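Looking after a bench arm in the kitchen: cables, crumbs and grip

Plonddale Home Workshop Tips
Updated Jun 23, 2025

These notes cover the day-to-day care of one small arm on one kitchen counter. Ours is in the test kitchen at Plonddale, where it picks up packets, tea bags and small boxes and sets them down on a board. Most of what goes wrong with it is ordinary kitchen trouble: flour, grease, steam and cords.

Before you touch anything

Stop the program, wait until the arm is still, then press the stop button. Support the arm with one hand before you release the brakes. Switch it off at the wall if you plan to open a cover or pull a plug. Keep a soft brush, two microfibre cloths, a set of hex keys and a small torch in one container so you aren't hunting through drawers.

Cleaning the links and joints

Flour dust and sugar are the worst of it. Brush the rods and the gaps between them from the top down, then wipe with a cloth that has been wrung out hard. Never spray cleaner at the arm. Spray the cloth, away from the counter. Look closely at any joint that works over a pot or mixing bowl, as steam leaves a sticky film there that holds crumbs. 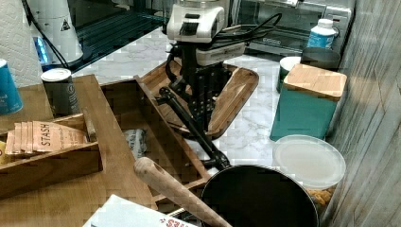

Motor housings get a dry cloth only. If there's a slot or vent, run the brush across it and leave the canned air in the cupboard, as it pushes dust further in. We do a quick wipe after each session and a proper clean every 80 hours of running. Grease from frying needs a drop of dish soap in warm water, followed by a second cloth with plain water.

Cables

A cable that rubs will fail at the rubbing point, and the fault usually shows up first as a gripper that drops out for a second and comes back. Work through these in order:

1. Move the arm slowly by hand through its whole reach and watch the cables at the wrist. There should be slack at every point, but no loop big enough to hook a handle or a spoon.

2. Feel along each cable for flat spots, nicks or stiff patches. Replace it if you find one. Tape is no good on a cable that bends all day.

3. Check the clips. Ours are small black ones that hold the cable where it crosses the work area. One clip had let go in January and the cable crept under the board, which threw every pick out by 6 mm.

4. Keep arm cables well away from toaster and kettle cords. They're often all black and it's easy to pull the wrong one.

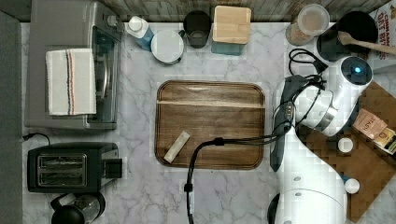 Gripper fingers

Wipe the fingers with a barely damp cloth and let them dry before you run anything. Paper packets slip on greasy fingers long before you can see any grease. If slipping carries on after a clean, check the pads for wear at the tips. We replaced our first Irer pads after 242 hours, and the next set lasted longer once we stopped picking up salted snacks with them.

Snug up the finger screws with the short hex key. Stop when they're firm. Overtightening strips the thread, and then you're buying a whole finger.

Setting the board back in place

After cleaning, the board never goes back exactly where it was. Mark two corners on the counter with low-tack tape and push the board up to the marks. Run one slow pick at half speed with your hand near the stop button. If it lands off centre, shift the board, then try again before you go changing numbers in the program.

The wrist camera

Use a lens cloth here, as paper towel scratches. A greasy lens gives a soft, milky picture, and the arm starts missing pale packets on a pale counter. After you wipe it, park the wrist over something with printing on it and look at the live view. If large lettering won't come up sharp, clean it again, then check that the mount hasn't turned.

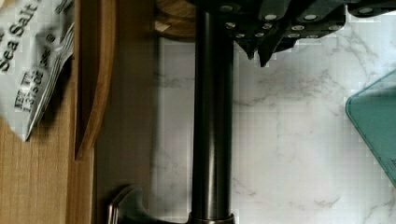
Wrist camera view with the "Sea Salt" lettering readable at upper left.

Parts and settings we use

Mount screws: the Imholm short set, checked monthly.
Cable clips: Dunne, small, black. Buy spares.
Speed while testing: 55 per cent for the second run, after the slow one.

Write the date of each clean on a strip of tape inside the cupboard door. If a joint feels rough or clicks when you move it by hand, leave the arm off and book it in for service.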